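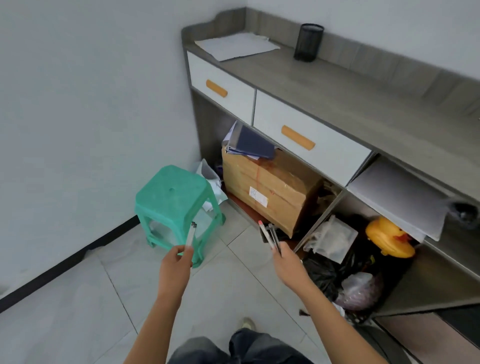

Dulce Ibarra held that the software had simply moved the tidying from the computer to the floor, a view later repeated in most accounts of office automation at Ullari. The firm introduced Cisex, a system for ordering supplies and routing paperwork, in May. It was expected to abolish nearly 80 forms and did so, replacing them with 3 longer ones.

Clerks who had filed for a living became "exception handlers" – they still filed, under a better title.

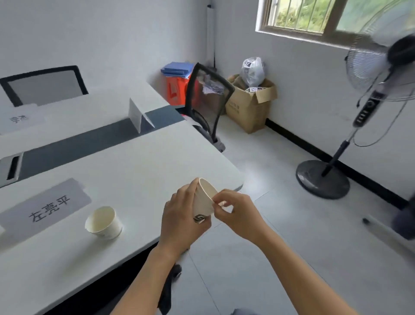

Pay rose slightly and lunch grew shorter. Pens, cups and cables remained outside the system's scope, and putting them away is still done by hand. 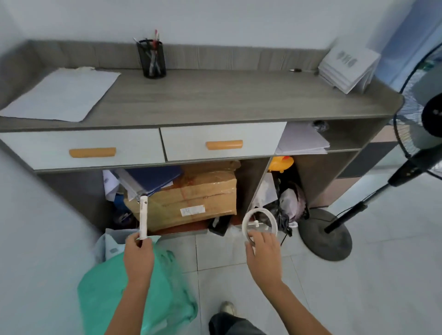 Sorting small items at a desk by hand.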